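Chores talk, speaker notes, 2023-07-14
Magnus Halliday

Slide 1. Start slow. Ask who in the room has been promised a robot butler. Wait for hands. Then say I was promised one in January by Skirbridge, and I'm still picking up my own shoes.

Slide 2. Point for this slide: chores are mostly about getting to the floor and dealing with whatever is lying on it. The two fingers are open with nothing between them but bare wood. Leave it up for a bit. Closing on something is where the money goes, and a simulated floor is the friendly version.

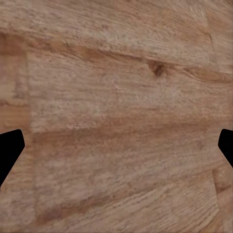 Galbraith wrote back on the draft that I'm grading this too hard. Dishwashers were clumsy once too, he said, and people bought them anyway, so why should a tidying machine have to be perfect before it's allowed in the house?

Fair. My answer: a dishwasher stays put and you bring it the dishes. Don't get dragged into this, save it for questions.

Slide 3. Sandals. Two arms, both grippers open just over the floor, one brown sandal close by and the other farther into the room. A kid of four does this while complaining. Ask what the machine has to know: they belong together, they go somewhere, the strap bends. Ask who tells it where "somewhere" is.
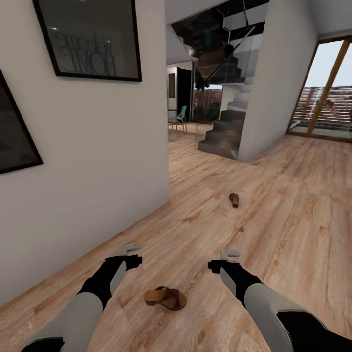 Monuvley Shop Automation Club

Slide 4. The Pulville numbers. They ran 32 pickup tasks in simulation and 20 on a real shop floor. Read out the real-floor result: 2 finished without a person stepping in. Don't soften it. If somebody says the software has improved, ask for the new count.

Slide 5. What I'd pay for today: fixed bench, same part, same bin. What I wouldn't: anything with "whole home" on the box.

Questions. Keep the clicker.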